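Lultby Truck Meet

The Lultby Truck Meet is a yearly gathering for owners of older pickups, held every January at the fairgrounds in Lultby. I've been going long enough to have opinions, so take this entry as one regular's version!

History

It began as a swap table behind Bruseo, the parts store Kosmas Antoniadis ran on Seltgate Road. He had a pile of tailgates he wanted gone, two friends brought their stepsides over, and the whole bunch ended up talking carburetors until dark. The next year 37 trucks came (I was riding in one of them, on a bench seat with no springs left to speak of). Efthymia Vrettos took over the planning when the store closed, and she moved the thing to the fairgrounds — best decision anyone made, if you ask me, as the old lot flooded every winter.

Classes

Trucks are entered as stock, mild custom or work truck. Work truck is my favorite by a mile. Dents are fine, and so is hay in the bed. Wenceslao Xolalpa has won it twice with a long-bed his uncle bought new, still on its original three-speed.

The 2022 meet

The meet on 29/01/2022 drew almost 900 trucks and a very long line for coffee. Stock went to Periklis Karamanlidis for a two-tone green shortbed he'd put 3,000 hours into, and I still think about that paint.

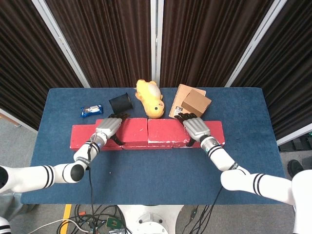
Robotic hands resting on a wall of red foam bricks.

Getting in

Entry is by mail or at the gate, and gate entries park on the grass by the Nilsuwan barn. Bring boards for your jack stands, the ground there is soft.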